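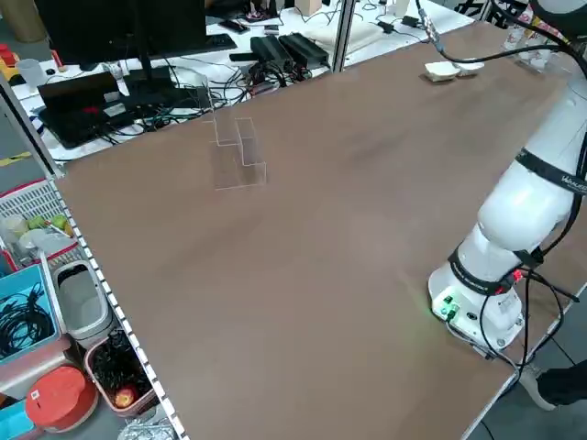
Re: [bench-storage] Clear stepped stand for bottles

Saqib Soomro wrote:
> Has anyone compared the Vonis stepped stand with the
> Lodhi rack? I need to keep small plastic bottles on a
> work table and can't decide between upright and on
> their sides. Labels have to stay readable.

Saqib,

I have used both types. Notes follow.

Upright on steps: the back row stays visible over the front row, so labels can be read from a chair. The Vonis is clear acrylic and scratches if you wipe it with paper towel. Use a soft cloth. Depth is the main cost — measure the table first. Mine is 200 mm deep and takes more room than I planned for.

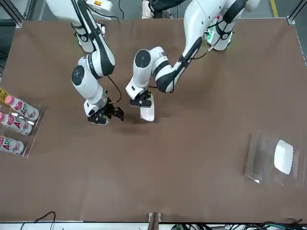

On their sides, the bottles take less height and the caps all face one way. Check the caps before you commit. Flip-tops seep when laid down, screw caps with a liner do not. I had 2 seep in November and both were flip-tops. Anything near 1000 ml is too heavy for a rack of this kind and should stand on the table itself.

A plain matte brown top is easier to work on than a glossy one. Glare off clear acrylic is bad enough without a second reflection under it.

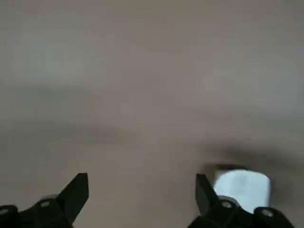 For spacing, leave 3 mm per bottle beyond the widest diameter, measured at the label and not at the neck. The Fastumar size chart gives neck sizes only, so ignore it for this.

Send me your bottle diameters and I will check them against the Lodhi slots.

Shoaib Satti
Stisivberg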